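Category: Out and About / Members' visits
4 min read

An afternoon with the robots at Praltwood

Those of you who came to the November meeting will remember that Ludivine Delorme very kindly offered to have us over to the Praltwood workshops for their open day, and I am pleased to report that a good number of us took her up on it. The coach was on time (thank you, Angelovski Travel, and thank you to the driver for waiting while I went back for my glasses) and we were there well before the doors opened, which gave us time for tea and a very decent slice of ginger cake in the canteen.

Ludivine started us off with a short talk. She has been at Praltwood since it was a packaging firm and nothing else, and she told us how the handling group grew out of one awkward job for Usico, who wanted soft, oddly shaped goods moved about without bruising. I had expected a lot of figures and there were one or two, but mostly she talked about how difficult it is to pick something up when no two of the things are the same. I shall think of that next time I am unloading the shopping!

We then went round in two groups. Mine began in the long hall, where there is a conveyor 60 metres from end to end and a fair bit of noise, so do take the ear defenders if you ever go. After that came the quieter rooms, which I think most of us enjoyed more. The Favar room had a display of old grippers going back years, some of them enormous, and a wall chart of the 263 household objects the group has on its list to try. Several of us spent far too long looking for our own kitchens on it. A potato masher is there, I am happy to say, and so is a colander.

The part everybody talked about on the way home was the table-top work. We stood behind a yellow line and watched an arm at work with a bunch of artificial red tulips and a ribbed grey vase, with a basket of vegetables and a cooking pot on the same table. It is slow, and you find yourself leaning forward and willing it on, rather as you do with a small child and a full cup. Ludivine said that flowers are among the hardest things they do, as the stems slide about inside the bunch and the leaves get in the way of everything. She answered all our questions with great patience, including mine about whether it could manage sweet peas (not yet, she thinks).

There was a collection bucket by the door for the hospice garden and I am told that it came to £784 over the day, so well done to all who dropped something in. Praltwood hope to hold another open day next year and will take 300 visitors, booked in advance. Names to me as usual, please, and do say if you need a seat near the front of the coach.

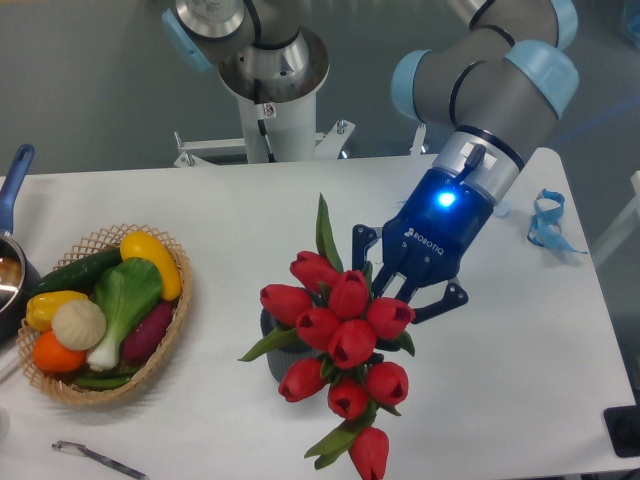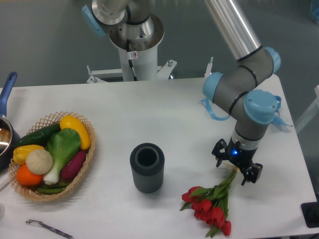

Tulips, vase and vegetable basket on the table at the Praltwood open day.

Contact the newsletter | © Members' Newsletter 2024 | Back to top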